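**Skesdale Homes Damp and Ventilation Study: progress to end of October**

Prepared for the Lauritsen Fund by Halfdan Stougaard

Humidity readings are now being collected from 126 of the 213 homes in the Skesdale sample. The remaining visits are booked, apart from 11 homes in Barutcombe where the landlord has yet to give written consent. A second letter went out this month.

Night-time humidity is highest in ground-floor bedrooms with a single outside wall. Homes fitted with trickle vents show lower peaks, but many tenants keep the vents shut in cold weather, and the analysis will need to allow for this.
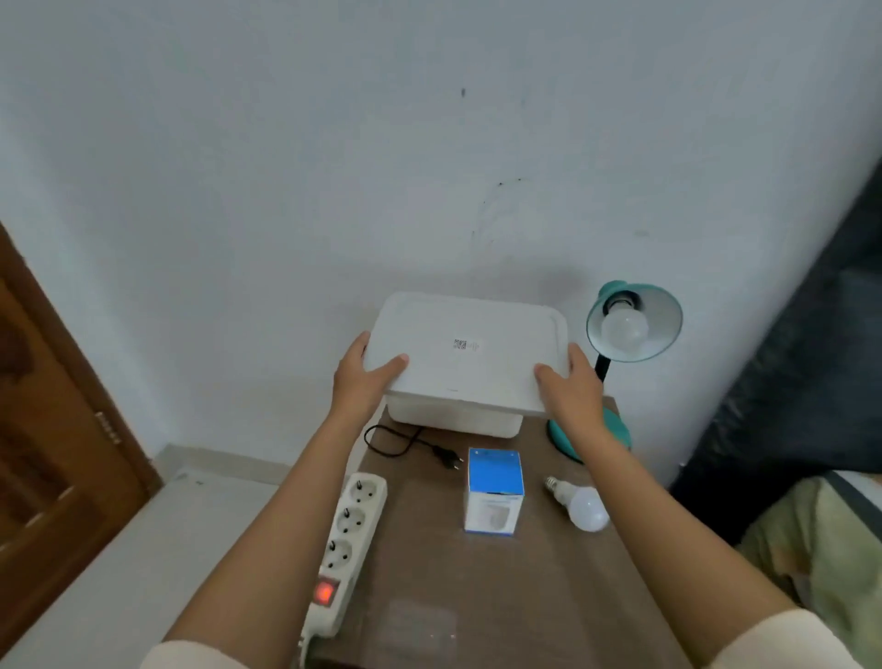
Tenant interviews are behind plan. We have completed 17, and the second interviewer starts in November. The questions on heating costs were reworded after the first round, as several people gave weekly and monthly sums interchangeably.

Spending is within budget. The Flaltero laboratory has invoiced for the first batch of mould samples; the second falls in the next quarter. No change to the end date is requested.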